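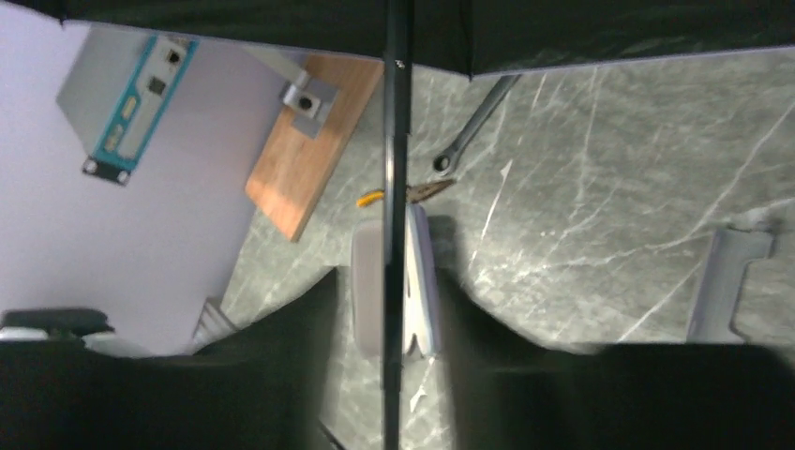
*Wrist view from one arm of the two-arm cell: gripper fingers, wrench and pliers on the bench surface.*

Visit notes, Studbridge, 9/26/23. Host: Cempaka Harahap.

Purpose was to size the January equipment request. Kedix quotes per cell — two arms, enclosure, profile base — and Sirkska quotes arms and grippers separately. We need 4 cells, so 8 arms either way. Spare finger pads are a separate line in both quotes.
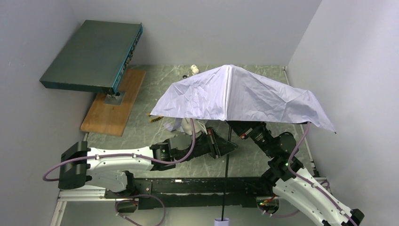 *Two-arm cell with cloth held up by both grippers.*

Points for the budget:

- Cable clips and cable sets: price as consumables.
- Floor panels: ask for a replacement cost.
- Hand tools: 100 per cell, from existing stock money.

Beatrice Makori to get the Kedix lead time in writing. Service contract still open.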